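Zwischenbericht an den Fördergeber
Vorhaben: Ausbau der Hotelgruppe Platance, Häuser Hadov und Rusine
Berichtszeitraum: bis einschließlich Mai

1. Stand der Arbeiten

Der Umbau des Hauses Hadov wurde im Berichtszeitraum fortgesetzt. Der Rohbau des Seitenflügels ist abgenommen, die Zimmer der unteren Etagen sind an die Haustechnik angeschlossen. Für das Haus Rusine liegt die Baugenehmigung vor; die Ausschreibung der Fassadenarbeiten musste wegen fehlender Angebote wiederholt werden. 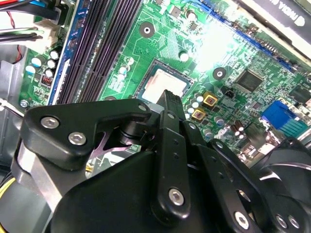

Wann nimmt das Haus Hadov den Betrieb im Seitenflügel auf?
Die Aufnahme des Betriebs ist für September vorgesehen. Voraussetzung ist die brandschutztechnische Abnahme, deren Termin mit der Behörde noch abzustimmen ist.

2. Mittelverwendung

Die abgerufenen Mittel wurden ausschließlich für Bauleistungen und Ausstattung eingesetzt. Je Zimmer wurden für Textilien und Kleinausstattung 800 Euro veranschlagt; dieser Ansatz wird in Hadov eingehalten. Mehrkosten entstanden bei den Sanitärleitungen, die in zwei Steigschächten vollständig zu erneuern waren. Sie werden aus Eigenmitteln der Gruppe gedeckt. Die Rechnungen der Firma Rissanen (Küchentechnik) sind geprüft und diesem Bericht als Anlage 2 beigefügt. 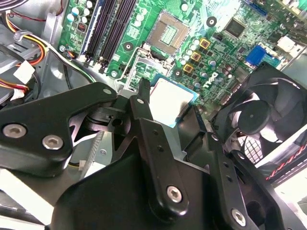
Aus welchen Mitteln wird die Küche in Rusine finanziert?
Die Küche ist nicht Gegenstand der Förderung und wird über ein Darlehen der Hausbank finanziert, das bereits zugesagt ist.

3. Personal und Vertrieb

Für den Empfang und die Etage in Hadov sind fünf Stellen ausgeschrieben. Die Besetzung der Hausdamenstelle gestaltet sich schwierig, eine interne Lösung wird geprüft. Mit Firmenkunden aus der Region wurden Rahmenverträge über insgesamt 1000 Übernachtungen jährlich geschlossen. Die Saisonpreise werden nach Abschluss der Kalkulation festgelegt und dem Fördergeber nachgereicht.
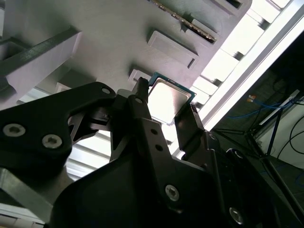

Welche Unterlagen stehen noch aus?
Nachzureichen sind der aktualisierte Bauzeitenplan für Rusine, die Preisübersicht sowie der Nachweis über die Barrierefreiheit der Zimmer im Erdgeschoss.

4. Weiteres Vorgehen

Bis zum nächsten Bericht soll der Auftrag für die Fassade in Rusine vergeben sein. Eine Änderung des bewilligten Gesamtrahmens wird derzeit nicht beantragt.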